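Belt drifting toward one side at the end roller, what do I adjust?

Orndale Community Help > Shop & Warehouse

szuyu_lui
Short packing conveyor, gray belt, red side rails. Moved it in August and now the belt creeps toward the rail by the end roller. Not rubbing yet but close. Do I loosen the bracket or what? Manual is long gone.

Szu-yu Lui

Same end I mean, red plate with the axle hub showing:

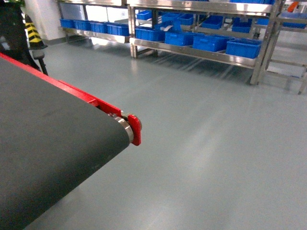 2 replies

dirnov28
Check the floor first. Seriously. Moved conveyors are almost never level after, and epoxy floors slope to drains more than you'd think. Put a level across the rails at both ends, shim the legs, then run it empty for 5 minutes before touching anything.

If it still wanders, tension the side its drifting TO. Quarter turn, wait, look again. Dont crank it -- belt takes a while to react and you'll end up chasing it back the other way. Power off and locked out whenever your hands are near the roller.

korletey_pete
had this on ours, was tape gunk on the roller. scraped it off, fine since. also new belts arent that much if teh edge is already frayed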